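Relatório de andamento, clube de robótica Kalten
Para: Fundo Dalau
Responsável: Lahcen Ramadan
1 de agosto de 2022

Segue o resumo do semestre, desculpem o atraso. Versão curta, a planilha completa vai em anexo separado.

Situação geral
Projeto dentro do prazo, menos o módulo de tecidos. Grupo estável desde janeiro, com duas saídas (mudança de escola) e três entradas. Encontros mantidos, inclusive nas férias, em horário reduzido. Frequência boa, pior em semana de prova, como sempre.

O que foi feito
- Garra manual Zemby montada e em uso. Segunda unidade quase pronta, falta ajustar o curso dos dedos.
- Coleta de demonstrações em casa dos alunos, tarefa de pegar e dobrar panos. 154 gravações aceitas até agora. Meta continua 300.
- Roteiro de gravação reescrito pelos próprios alunos, bem mais claro que o meu.
- Oficina de solda para os novos. Um ferro queimado, já substituido com verba de consumo.
- Inscrição na mostra Tazi enviada. Aguardando resposta.

O que atrasou
Panos. O plano previa só toalhas lisas nesta fase, mas os alunos quiseram passar logo para peças de malha e eu deixei. Malha estica, torce, cai de um jeito diferente a cada vez. Muita gravação descartada no começo: pano fora do campo da câmera, movimento rápido demais, dedo fechando antes da hora. Depois do roteiro novo o descarte caiu bastante. Não vou passar porcentagem agora, a contagem antiga foi feita de três jeitos diferentes e não confio nela.

O outro atraso foi o parafuso do pivô. Afrouxa com o uso. Os alunos testaram trava-rosca, parece resolver, mas ainda é cedo. Enquanto isso, aperto conferido no início de cada sessão e anotado no caderno.

Gastos
Dentro do previsto. Sobra pequena em transporte, peço autorização para usar em borrachas de reposição para os dedos e cartões de memória. Notas fiscais com a secretaria, mando digitalizadas assim que escanearem.

Parte pedagógica
Foi o que mais me agradou. Os mais velhos estão ensinando os mais novos a rever gravação e dizer por que uma serve e outra não. Critério discutido em grupo e escrito na parede: pega limpa, movimento contínuo, pano visível do começo ao fim. Na malha branca com borda ondulada a discussão rendeu uma tarde inteira, por onde pinçar, quanto tecido juntar entre as borrachas azuis, se vale pegar pela borda ou mais para dentro.
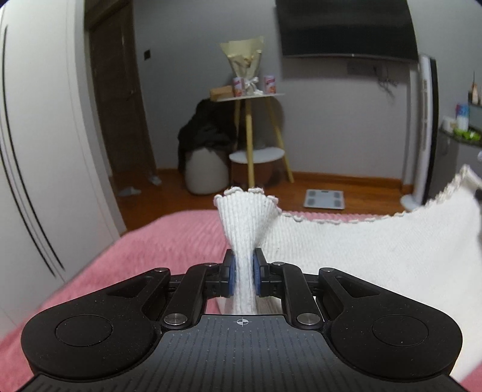

Ficou decidido gravar das duas maneiras e comparar no treino. Talvez seja o tema do pôster na mostra, o grupo ainda não fechou.

Próximos passos
- Terminar a segunda garra.
- Chegar às 300 gravações, prioridade para malha.
- Primeiro treino do modelo, na máquina emprestada pelo laboratório. Preciso confirmar a data com eles.
- Pôster e ensaio da apresentação.

Pedidos ao Fundo
1. Autorização para remanejar a sobra de transporte (acima).
2. Confirmar se a visita de acompanhamento pode ser no nosso horário normal, a sala fecha cedo nas férias e dependo da portaria.

Qualquer dúvida é só escrever, respondo melhor por e-mail do que por telefone esta semna.

Lahcen Ramadan
Clube Kalten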